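Carers on the staff: what we learned from the Standton survey
Speaker notes, session two, 2 pm 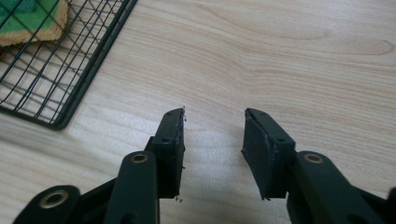
Solange Lacroix wrote back after reading the draft of this talk. She thinks "carer" is the wrong word to start with, as half of her department would never use it of themselves. They say they look after their mum, or they have a brother who needs a hand. If we ask for carers, she says, we will hear from the ones who already know they are carers.

Take her point first, before the numbers. The survey question was changed in June for that reason. It now reads: "Do you regularly help a relative, partner or friend who could not manage without you?"

Numbers slide. The form went to 3,737 staff at Standton and 1,507 sent it back. Don't claim it speaks for everyone. Say that people on hourly contracts are under-represented and that teaching assistants mostly got the form late.

174 people left their contact details for a longer talk. Hugo Bodin and Yannick Collet did the interviews, mostly by phone, many of them after 8 pm when the person being cared for had gone to bed.

What came up again and again:

Conference travel. People turn down invitations and don't give the true reason. Several said they had told the organisers they had a clash.

Late meetings. Parents of small children are more or less allowed to leave at five. Someone with a father at home with dementia feels she has to explain.

Gaps in the publication list. The form for promotion has a box for parental leave and no box for anything else. Read out the short passage from interview nine here, slowly. Leave out the name of the department.

Men. Fewer came forward, and those who did often said their line manager didn't know. Fabrice Lecomte will probably ask about this from the floor. Answer: we don't have enough interviews to say more.

Next slide, the network. It is called Hondum and has met four times. Open to anyone on the payroll, doctoral students included, no proof of anything needed. People can come once and not again. Didier Lecomte keeps the mailing list, which has around 100 addresses on it.

Mention Gentile, our partner group, only if there is time. Their handbook is in French and the translation isn't finished.

Requests to the faculty: a second box on the promotion form, and core hours for meetings, ten to four. The travel fund should also pay for replacement care at home.

Stop at 2.25 and take questions. Sign-up sheet is by the door.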